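Safe Passage in the Tuver Channel: Delays and Reporting of Small-Vessel Incidents
Student Project Report, Maritime Transport Studies
Submitted by Ajith Lobo
Oct 12, 2021

Summary

This report examines how incidents involving small cargo and passenger vessels in the Tuver Channel are recorded, and how long it takes for a report to reach the harbor office at Fomham. The project reviewed 481 incident entries from the channel log and compared them with the written statements held at the harbor office. The main finding is that engine failures are reported promptly by most masters, while groundings and minor collisions are often entered late or with the position missing. The report recommends a single reporting form for both ends of the channel and a fixed time limit for its submission.

1. Background

The Tuver Channel connects the open anchorage at Poduval with the inner harbor at Fomham. It is used by coastal freighters, fuel barges, fishing boats and the Clotunon ferry, which crosses the channel near its narrowest point. Traffic moves one way at a time through the narrows, under signals given from the Fomham side. Vessels waiting to enter are held at Poduval.

Two separate offices keep records. The signal station logs the time at which each vessel enters and leaves the narrows and notes anything unusual. The harbor office takes statements from masters after an incident. The two sets of records were started at different times and for different purposes, and neither office is required to check its entries against those of the other.

The subject was chosen after a fuel barge lost steering in June and drifted onto the eastern bank. The channel was closed to all traffic until the barge had been towed clear. The signal station entered the closure at once, but the master's statement gave a different time for the loss of steering, and the difference was still unresolved when work on this project began.

2. Questions

The project set out to answer two questions. First, how completely are incidents in the channel described in the existing records? Second, what causes the delay between an incident and the filing of a statement?

3. Sources and Method

The channel log was read in full for the period under study. Every entry that mentioned a fire, grounding, collision, loss of power or loss of steering was copied to a worksheet. This produced 610 entries. Repeat entries for the same event were then merged, leaving 481 incidents for analysis.

Each incident was matched by vessel name and day with the statements held at the harbor office. Where a match was found, the worksheet recorded the time of the incident, the time of the statement, the position, the weather and any damage or injury. Where no match was found, the incident was marked as unfiled. Entries that could be matched to more than one statement were set aside and reviewed a second time.

In addition, 30 masters and mates agreed to a short interview. The interviews followed a fixed list of questions and dealt only with reporting practice. No one was asked to give an opinion on the cause of a particular accident or on the conduct of another crew. Notes were written up on the same day and returned to the person interviewed for correction.

The coding of the worksheet was done at a table in the department and checked by a second reader. Disagreements were settled by going back to the original log page.

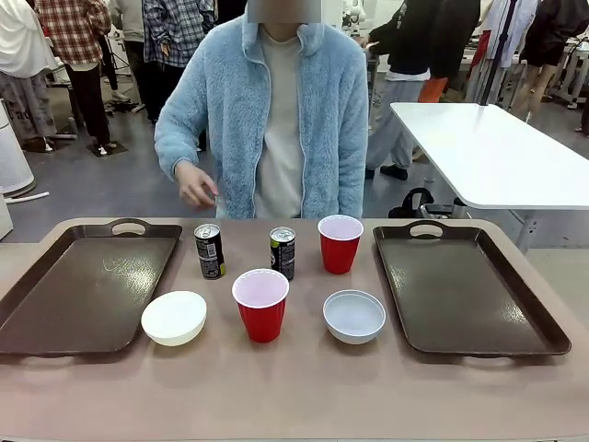

4. Findings

4.1 Completeness of records

Loss of power was the most common type of incident and also the best described. In nearly all of these cases the log and the statement agreed on the time and place. Masters explained that a vessel without power must call for a tow, and that the call itself creates a record.

Groundings were described less well. Many statements gave the position only as "east bank" or "below the narrows," which covers a long stretch of shoreline. When a vessel floated free on the next tide, a statement was often not filed at all. The same was true of light contact between vessels waiting at Poduval, where the crews usually settled the matter between themselves.

Fires were rare. All of them had been reported, and each statement was supported by a separate account from the fire launch.

4.2 Delay in filing

Statements must be handed in on paper at the Fomham office during working hours. Crews bound for Poduval therefore could not file until their next call at Fomham. The longest delays in the worksheet belonged to vessels of this kind. Ferry crews, who tie up at Fomham every night, filed soonest.

Several of those interviewed said that they were unsure which events needed a statement. The printed rules refer to "serious damage" without defining it. Two mates had been told by different clerks that a grounding without damage did and did not have to be reported.

4.3 Effect on closures

The signal station may close the narrows on its own authority. It may reopen them only after the harbor office confirms that the channel is clear. When the statement is late or the position is vague, a launch has to be sent to inspect the bank before confirmation can be given. Masters held at Poduval listed this as their chief complaint, and two freight agents raised the same point by letter.

5. Limits of the Study

The log covers only the narrows and their approaches. Incidents in the outer anchorage are recorded elsewhere and were not available. Some pages had been damaged by damp and could be read only in part. The interviews were voluntary, and fishing crews are poorly represented among those who agreed to take part.

6. Recommendations

The signal station and the harbor office should adopt one form, with the same headings and a numbered chart of the banks on the reverse, so that a position can be marked by hand.

Statements should be accepted at Poduval as well as at Fomham, and by radio when a vessel is under way. A written copy could follow at the next port of call.

The term "serious damage" should be replaced by a list of reportable events that includes every grounding, whatever its result.

A copy of the worksheet and the interview questions has been deposited with the department office. The interview notes are held separately and may be consulted with the consent of the persons concerned.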